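Okay, hi, I'm up! Wait for the laughs, then start with Grandma's hallway. Power goes out, five kids, one candle. Ask who still keeps a blackout drawer at home.

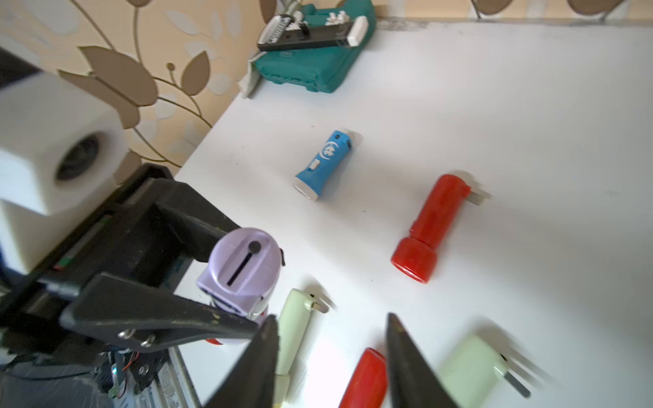 My rule for storms is boring: decide where things live before the wind picks up (pause, let them groan). Water by the door, radio on the shelf. And small flashlights, several of them, because one big one always ends up in somebody else's room!

Now the November storm story. Keep it short, I ramble on this one. 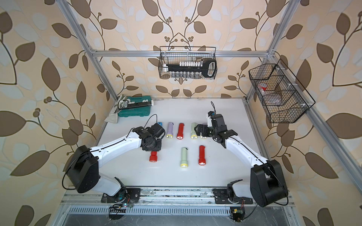 So we had 40 people in the school gym, and Ilaria Pellegrini was reading out names by the door. Slow down here.

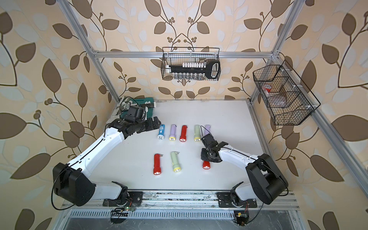
Brunton, Thursday, July 27, 2023

Thank the hosts, then give them the homework: pick your drawer tonight. Questions until 8, then cookies.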